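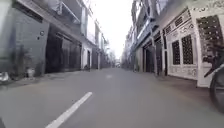

Malathi Mudaliar asked under the last version of this page whether a delivery robot should be allowed to choose its own speed in a narrow street. My answer is no, and the steps that follow explain how we set the limit for the Dina carrier before a street run.

Step 1. Walk the street first. Write down every door that opens directly to the road, every parked motorbike and every pot or bucket standing near a wall. In a street with houses close on both sides, a person can step out very near to the robot.

Step 2. Set the speed cap in the route file, not on the remote control. We use 4 km/h where doors are close and 5 km/h elsewhere. The cap must stay active if the radio link is lost.

Step 3. Measure the free width at the tightest point. Our rule asks for 700 mm between the carrier and any fixed thing. Ajith Hegde once measured 705 mm and let the run go ahead – this is allowed, but he had to write it in the log.

Step 4. Test the stop. Drive at the cap, press the red button and measure the distance. Do it again with full load. Use the longer result.

Step 5. Check the camera picture at driving speed. If near objects at the sides are smeared, do not trust the picture for people close to the walls. The side sensors must cover this area, and they must be able to stop the carrier without the camera.

Step 6. Name one person who can stop the run. In Trotdale this was Anahera Whitelaw, and her word was final also when the client was waiting.

Keep the signed sheet together with the route file. When a parked vehicle narrows the way, repeat Step 3 before you continue.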